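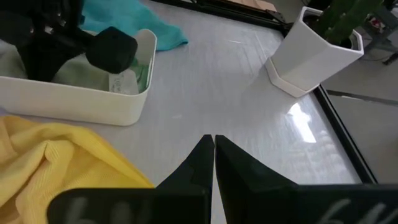
*Dumbbell over the white bin, as seen from the other arm's wrist camera.*

I promised last time that I'd write up what we've been doing with the two-arm table at Pleltcombe, and then February got away from me, so this is a bit overdue. It's the heavy things experiment! I've been going on about it in the corridor for weeks and some of you have been very patient.

The question is quite a small one. When you teach a pair of arms to tidy a table by guiding them through it by hand, nearly everything you show them is light. Towels, cloths, bits of card. The policy gets good at those and then you hand it a dumbbell and it goes to pieces (not literally, though the bin has had some knocks). It closes on the thing nicely enough, lifts, and then the head droops because the grip was off to one side, and the arm carries on as if it were holding a sock.

What we wanted to know was whether you need a great pile of heavy examples to fix that, or only a few good ones put in at the right moment. My money was on the great pile. I lost a coffee over it.

So we took the base policy, which we call Picard for reasons that made sense at the time, and trained it on the usual soft stuff. Then we made two versions. One had 60 dumbbell demonstrations mixed in from the beginning, shuffled up with everything else. The other had only 10, but they came at the end, in a short second round of training, and each one included a deliberate bad grip followed by a correction. You pick it up wrong, you feel it tip, you put it down and have another go. Doing this by hand is oddly tiring and I'd recommend a chair.

The second version won, and by more than I'd have guessed. On the test layouts it got the dumbbell into the bin almost 13 times as often as the plain one did, which sounds terribly grand until you remember that the plain one hardly ever managed it at all. The fairer comparison is with the mixed version, and there the gap is smaller but it's still there every time we rerun it. The mixed one has learned what a good grip looks like. The one with the corrections has learned what to do about a bad one, and on a shiny table with a lump of rubber-covered weight, bad grips come up a lot.

Now for the bits that didn't work. The first is forgetting. After the second round the arms got noticeably worse at flat cloths, and would pinch far too hard and drag the whole thing along the table. We've patched it by slipping some of the old towel examples back in during that last round, and it helps, but I don't love it and I'd like a better answer before we write anything formal.

The second is the wrist cameras. Once an arm has hold of something chunky, its own camera sees mostly dumbbell, so the view from the other wrist ends up doing a good deal of the work. We tried blanking that second view to see how much it mattered and the results dropped straight away. The trouble is that the other arm is only sometimes pointing anywhere useful. I've started having it wait off to the side with its fingers aimed over the table while its partner does the lifting, and that alone made the placing steadier. We hadn't planned for that and I'm rather pleased with it.

Glare is still a nuisance too. The tabletop picks up the lights and I keep meaning to try a matt covering. If anyone has an offcut of something dull and wipeable, please come and find me.

Next up is moving the whole thing on to the Stoline arms, which are slower and have a different sort of finger, to see whether the corrections carry over or whether we've only taught one set of hands one set of habits. The logging is going through Vukis again, so if you already have a login you can look at the runs whenever you like. The folder is "heavy-late". The one called "heavy-late-final" is older, please ignore it, I'll rename it when the current batch has finished.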